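Ticket 785: Trakeswood, back room
Opened 19 August 2020
Status: open

Tenant reports a draft and fine dust coming in at the inside corner. Dark green cloth to stay in the room until the gap is sealed.
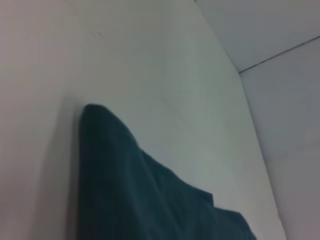 Green cloth, bunched up.

Panels were last looked at in April. Joints wiped down again, no filler applied yet.
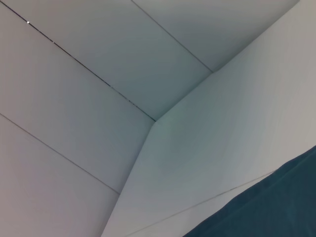
Michiels to quote for sealing 2 seams on the left side, the upper one first. Allow 3 days for filler to cure. Dust check again after 7 days, then close.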